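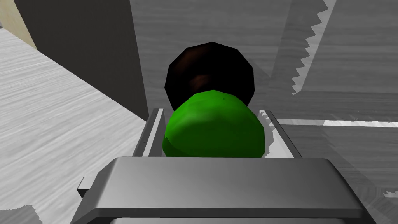
Figure 1. Two parallel gripper fingers rising behind a gray gripper body in a simulated scene.

4.2 How written family recipes drift from the cooked dish

The most exciting finding from the Trorholm kitchens is how little of a stew lives in its recipe. We collected 400 handwritten recipes for slow-cooked lamb and lentil dishes, and 100 of the cooks let us stand beside them while they made lunch. Salt was written down as "enough" again and again, and onions were "fried until right" (a wonderful phrase, and one we heard in 3 languages!). When we weighed what went into the pot, the same cook could use nearly double the cumin on a cold January day and still call it the same dish.

Spice order matters more than we had expected. In the Alemayehu collection, ground coriander goes in before the tomatoes, and tasters picked out those stews with real delight, describing them as nuttier and rounder. The Cleltska cards put it in last, and the flavor stays sharp and green. Neither set of cards mentions the choice at all.
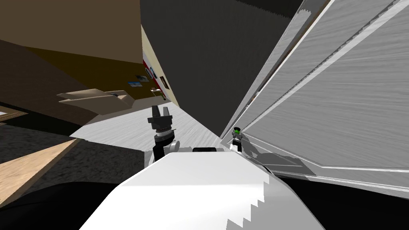
Hand knowledge is the part we most want to follow up. Cooks judged dough by pinching it, and lentils by squashing one between thumb and finger, and hardly any of this reached the page. Even a black gripper with two short upright fingers, as on the left arm in the rendered room, has the bare outline of a pinch, but a grandmother's pinch also carries years of remembered lunches. We coded each such gesture in the Jeton notebook under the step where it occurred, and the richest entries by far came from the bread makers, who talked happily the whole time they kneaded.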